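# Pusska Pantry Shelving Unit (Steel, 3 Shelves)

Made by Salminen. Sold and delivered by Clurkonov Supply, Harbridge.

Most food pantries start with whatever shelves the church basement already had. These are usually bookcases, and bookcases were built to hold hymnals. Put four cases of canned green beans on one and you'll get a slow, sad smile shape by September.

The Pusska was designed for food banks, school pantries and community fridges that hand out real groceries to real families every week. It holds 562 pounds per shelf when the load is spread evenly. We mention the "evenly" part for the people who like to put all the peanut butter at one end.

## What you get

- Three steel shelves, adjustable without tools
- Four posts with leveling feet, for floors that gave up being level years ago
- Label rail on the front of every shelf, sized for a plain index card
- A bag of spare clips, which you should tape to the back of the unit now, while you still know where it is

The finish is gray. We get asked about other colors. It comes in gray.

## Setting it up

Allow 11 minutes if you've built one before. If you haven't, allow an evening and a friend who won't read the instructions out loud in a funny voice. The lowest shelf goes on first and should sit high enough to get a broom under. Your health inspector will have an opinion on exactly how high, so ask before you load it.

Heavy things go low: cans, jars, rice, the donated bottled water that keeps arriving. Cereal and pasta can live up top. Dates face out, oldest in front. Somebody will reverse this within a week.

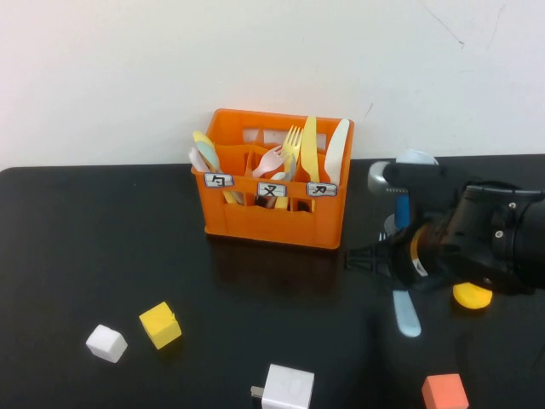 *Orange utensil basket with dividers. Not included with the shelving.*

## Choice-style pantries

If your visitors pick their own groceries, and we think they should, the Pusska works as the main aisle. It's open on both long sides, so you can restock from behind while people shop from the front. Leave enough room between units for a stroller and a person with two bags to pass each other politely. Rents in most towns being what they are, your line is probably longer than it was last year, and a wider aisle does more for the mood than a poster about kindness.

## Price and delivery

Each unit is $176, delivered flat. Registered charities in Harbridge pay no delivery fee. Everyone else pays the ordinary rate, shown at checkout before you have to type in your entire life story.

We deliver to the door. If your door is at the bottom of a narrow staircase with a turn in it, and pantry doors so often are, please say so in the order notes. The long box does not bend. We've checked.

## Returns

Unused units can come back in the original box. Used units can come back too, if a part has failed under normal loading. Standing on it to change a light bulb is not normal loading, however normal it may have become at your location.

Spare shelves, clips and feet are listed under Salminen Parts.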